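Keeping Dry Goods in Paper Pouches (and Other Pantry Odds and Ends)

Posted in Kitchen Tips, September

Hello again, dear readers! A few of you wrote in after the post on spice drawers to ask what I do with all the beans, teas, seeds and nuts that come home in those brown paper pouches. I have opinions, as you might guess, so pour yourself something warm and settle in.

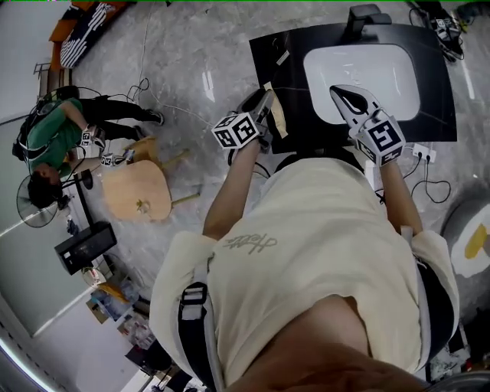
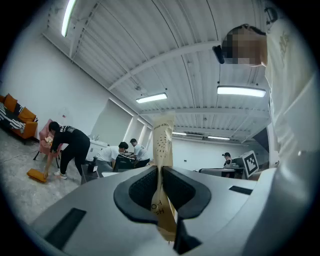

First of all, find out what your pouch is made of. Tear off a tiny corner at the top, above the seal, and look at the torn edge. If you see a thin shiny film, there's a lining, and the pouch will do a fair job of keeping damp out as long as you close it well. If it's paper all the way through, treat it like a lunch bag and move the contents to a jar the same day. I learned this with a pound of walnuts one very sticky summer and I still think about those walnuts.

Closing it well means pressing the air out from the bottom up, folding the top over three times, and clipping it in two places. One clip in the middle lets the corners gape. I use wooden clothespins, the old kind with the strong springs, and I buy them in a big bag because they wander off to the laundry line and never come home.

My neighbor Sabina Akanda keeps her lentils standing up in a shoebox, like records, with the labels facing forward. I copied her years ago and have never gone back – you flip through with one finger and find the barley right away. If your pouches flop over, tuck a strip of cardboard between every few of them.

Write the date you opened it on the pouch, in pencil. Marker can soak through unlined paper, and I don't care to have it near my oatmeal.

Now, pantry moths. If you live anywhere warm you'll meet them sooner or later. Put new flour and grains in the freezer for four days before they go on the shelf, then let the package come back to room temperature before you open it, or you'll get little beads of water inside. Bay leaves smell lovely but I've seen a moth sitting on one!

Segundo Rengifo wrote from Hurnthorpe to ask whether you can reuse the pouches. You can, for dry things, if they still smell clean. Coffee pouches will make everything taste of coffee forever, so I save those for nails and picture hooks. Plain paper ones are just right for drying flower seeds in the fall.

Next time I'll get into jars and lids, and how to get the smell of pickles out of a rubber gasket. Mallow the cat sends her regards from the top of the flour bin.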